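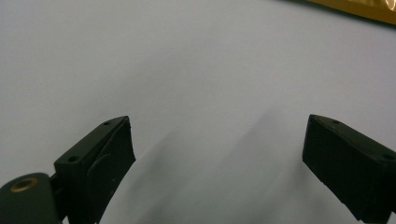 Gripper width is the number I trust least in a new recording. The position of the hand comes from a tracker that many people have tested, but the width usually comes from two or three lines of our own code, and an error there goes quietly into every training file. In this tutorial I show how I estimate the width from the wrist camera image only, without an encoder in the handle. The method needs two dark fingers that are easy to separate from what is behind them. With black fingers over a pale gray-white table, as here, a simple threshold does most of the work, and the only thing which disturbs it is the soft shadow that spreads between the fingers. I will come back to the shadow in step 3, as it cost me more time than all other steps together.

I assume you already have your video as separate frames, and that you can run Python with OpenCV and NumPy. The tool names I use are from our own small package, called Senon, but every step can be done with plain functions and I give the idea each time.

Step 1. Fix the regions

The fingers only move along a known path in the image, so do not search the whole image. Draw one region for the left finger and one for the right finger, and save them in the settings file of the hand. In Senon it looks like this:

senon regions --hand ivell --left left.json --right right.json

Draw the regions on two frames, one with the gripper fully open and one with it fully closed, and take the area that covers both. Leave a small margin. If the camera mount was removed and put back, draw them again. I once skipped this and my closed position was wrong by several pixels for a full set of recordings.

Do not expect the left and the right region to be mirror copies. In my images the right finger looks larger and nearer than the left one, so each side gets its own region and its own calibration. For a long time I used one region and flipped it, and I could not understand why the center of the grasp moved sideways when the fingers closed.

Step 2. Threshold for dark pixels

Convert the frame to gray and blur it lightly. A blur with kernel size 3 is enough to remove dust and small scratches on the fingers. Then keep the pixels darker than a fixed value:

gray = cv2.cvtColor(frame, cv2.COLOR_BGR2GRAY)
gray = cv2.GaussianBlur(gray, (3, 3), 0)
mask = (gray < 50).astype(np.uint8)

The value 50 is good for our camera with exposure locked. If your exposure is automatic, lock it before you continue, or the value will be right in one frame and wrong in the next.

After this, keep only the largest connected part in each region. Screw holes and inserts can make small gaps in the mask. Close them with a morphological closing of size 9. Please check the result on the base of the finger also, where a metal ring is much brighter than the plastic and can cut the mask in a strange way. I end my region above it.

Step 3. Remove the shadow

When the light comes from overhead, the fingers and the hand block part of it, and the table between them becomes darker toward the bottom of the image. With a high threshold this dark part joins the finger and the measured gap becomes too small. With a low threshold you lose the top ledge of the finger, where there is some sheen.

My first solution was to tune the threshold for each table. I do not recommend it. The better solution is to look at the edge and not at the area. A shadow like this changes slowly from dark to light, and the border of a finger changes in a few pixels. So for each row I take the gradient in the horizontal direction and accept the inner border only where the gradient is strong:

gx = cv2.Sobel(gray, cv2.CV_32F, 1, 0, ksize=3)

For the left finger I look for a strong positive value (dark to light), and for the right finger a strong negative one. If a row has no strong value, I leave the row out and do not guess. Usually enough rows remain.

Step 4. From border to one number

Now you have a list of border points for each finger. Do not fit a straight line to the complete border if your finger has a curved inside. Mine has, and the line turned a little each time the lower rows were lost. I use only the points near the tip and take their median. The distance between the left median and the right median is the raw width in pixels.

Step 5. Calibrate to millimeters

Nabil Khoury wrote the calibration script and I still use it without changes. You hold gauge blocks of known size between the fingertips, one after another, and record a short clip for each. The script, named chung_fit.py for historical reasons, fits a curve of degree 2 from pixels to millimeters. A straight line was not enough for us, as the fingers turn while they close.

Record the closed position too. Without it the curve is free to go below zero, and then your policy learns that a negative width exists.

Step 6. Check before you export

Run the estimate over a full clip and plot it. Look for these things:

- The width should be steady while the hand is open and still. If it shakes, go back to step 2.
- A sudden jump of one frame is nearly always a lost border. Use a median filter of length 3 and mark the frame.
- If the width changes when the hand comes nearer to the table but the trigger is not moved, the shadow is still inside your mask.

The last check is the one I forget most often, so now I do it first. Record ten seconds with open fingers and nothing between them, going up and down over a white table. The line in the plot must be flat.

When the plot is good, export the width together with the pose using senon export --with-width. The Weto loader reads the column gripper_width in meters, so divide by one thousand if your calibration is in millimeters. A dark tablecloth is not supported for now. I have started to test a version with a learned mask for that case, and I will add it to this page when it is stable.

Last updated: June

This site uses cookies to remember your settings and count visits. Accept | Manage preferences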